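Cudix Family Contact Register – Set-up Guide
Section 4: Opening a Missing Person File

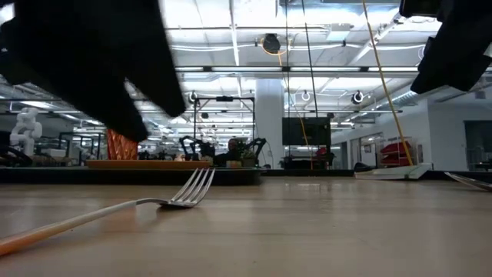

A file may be opened by any user holding Coordinator or Deputy Coordinator rights. Users with Read Only rights can view a file once it has been opened but cannot create one. The steps in this section assume that the station profile has been completed as set out in Section 3 and that at least one family contact officer is listed in it.

Opening a file in Cudix does not report a person missing. The report must already have been taken by the responsible police agency, and the agency's report number must be at hand before Step 1.

CAUTION: In an emergency, or where a child is believed to be at immediate risk, contact the duty officer by telephone first. Do not delay the call in order to complete the file.

4.1 Creating the file

1. Sign in and select New File from the Register menu.
2. Enter the agency report number. The system rejects duplicate numbers and displays the name of the officer who holds the existing file.
3. Enter the full legal name of the missing person, followed by any other names in use. Nicknames are entered in the Known As field.
4. Enter the date and time of the last confirmed sighting. If the time is not known, select Time Unconfirmed. Do not enter an estimate.
5. Describe the circumstances in the Summary field. The field accepts up to 3000 characters, including spaces.
6. Select Save as Draft. The file number appears at the top of the page.

NOTE: A draft is visible only to its author and to the Coordinator. Drafts left untouched for 62 days are moved to the archive and must be restored by an administrator.

4.2 Adding family contacts

Each file must have one primary contact. Up to 9 further contacts may be added. Where parents live apart, or where relatives have asked to be informed separately, enter each person as an individual contact with a separate telephone number.

1. Open the draft and select Contacts.
2. Enter the name, relationship and preferred language of the primary contact.
3. Choose the preferred means of contact: telephone, letter or visit in person. E-mail may be chosen as a second means only.
4. Record any dates on which the family does not wish to be called, such as birthdays and anniversaries. Cudix places a hold on routine calls for those dates.
5. Tick Consent Recorded once the signed form has been received. The form is printed from the Documents tab.
6. Repeat Steps 2 to 5 for each further contact.

CAUTION: Sensitive developments – including the recovery of remains, an arrest or a change in the status of the inquiry – must never be sent through the automatic notice function. Such news is given in person by the assigned officer, and the visit is entered in the file afterward.

4.3 Assigning an officer

1. Select Assign and choose a name from the station list.
2. Choose a deputy. The same officer cannot hold both roles.
3. Set the review interval. The default applies unless the Coordinator enters another value.
4. Select Confirm. Both officers receive a notice at their next sign-in.

If the assigned officer is transferred, the family should be introduced to the new officer before the change is made in the register. Stations linked through the Rokholm regional server must also complete the Transfer Sheet.

4.4 Media settings

By default, nothing in a file is released to the media. To permit release, open Media and tick each item separately. A photograph requires written approval from the primary contact, and the caption is limited to 80 characters. Approval may be withdrawn at any time. Withdrawal takes effect in the register at once, but copies already issued must be recalled by the press desk.

4.5 Submitting the draft

1. Select Check File. Missing entries are marked in red.
2. Correct each marked entry and save.
3. Select Submit to Coordinator.

The status changes from Draft to Open when the Coordinator approves the file. Questions concerning this section should be addressed to Octavio Medina, Register Support. Long-term files transferred from paper records are dealt with in Section 5.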